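**Hardship grants: second round now open**

Mar 20, 2024

Students on the Ondmont campus can now apply for the second round of the Neltora hardship grant. The first round, in January, paid out to 197 students. 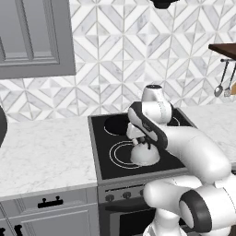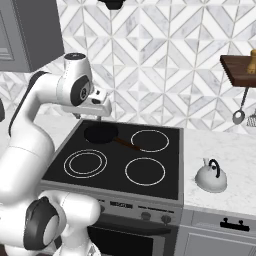
The biggest change this time is that money can be claimed for household costs as well as for rent and travel. Students in private housing told us that energy bills were harder to plan for than rent, mostly because the bill arrives after the money has gone. An electric stove with a black glass top like the one shown would count as part of a normal energy claim, so there is no need to list what you cook on or how often. Send your latest bill and your tenancy agreement - a photo of each is fine.

The most any one student can receive this year is £1,538, including anything paid in the first round. Grants do not have to be paid back and do not affect your maintenance loan. Part-time students can apply on the same terms.

Forms are on the student finance page and at the Soomro Building front desk. You will need 2 recent bank statements. Kamrul Nanayakkara in the money advice office can check a form before you send it in, but please book first as the office is small and fills up quickly.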